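# Mullunmont placemats and table settings

Notes and data for a set of children's table settings. Each setting is a printed cloth, a plate and a cup, laid on a plain table and photographed or filmed while the pieces are put out and cleared. The collection has 2,116 recordings across 20 settings.

Last updated: 29 August 2025

## What is on the table

All cloths are a single layer and come from one of 10 prints. Plates and cups are plastic and mostly plain, in pinks, purples and a few greens. No food or liquid is used in any recording.

The bear print is dark navy, with pale blue capital letters on one half and a row of bear faces on the other. Some of the bears wear a red bow tie with white dots. The letter side is the back of the setting and the bears go nearest the front of the table.

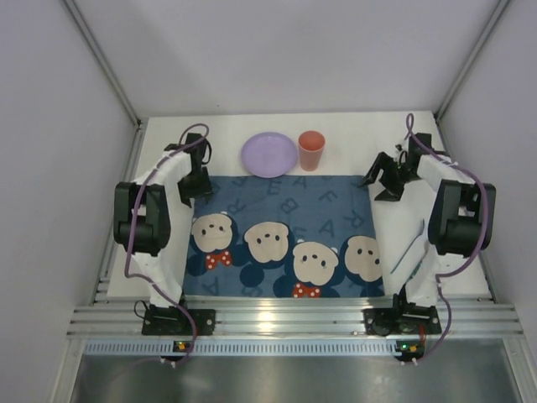

Cloths were washed once before first use and not ironed. Fold lines show on some prints for the first few recordings and then fade. We left these in – they matter if you are working on flattening or edge finding, and you can filter them out with `creased = 1`.

## Files

- `settings.csv` – one row per setting, with cloth, plate and cup IDs
- `recordings.csv` – one row per recording, with the setting ID and the task
- `prints/` – flat scans of every cloth, front side only
- `notes.txt` – changes and known problems

## Tasks

| Code | Task |
|---|---|
| `lay` | spread the cloth, then add plate and cup |
| `clear` | take the pieces off, cloth last |
| `fold` | fold the cloth in half twice |

In `lay`, the plate and cup may start anywhere on the table that is clear of the cloth. Their final places are in `settings.csv`.

## Known problems

- Color names were typed by hand. "Coral", "pink" and "salmon" overlap.
- 2 settings share a cup ID by mistake. Use `cup_color` to tell them apart.
- Navy prints come out nearly black in the older Atero scans. The Uniyal scans are closer to the real cloth.

## Use

Free for research and teaching. Please cite as "Mullunmont table settings, Nutunent".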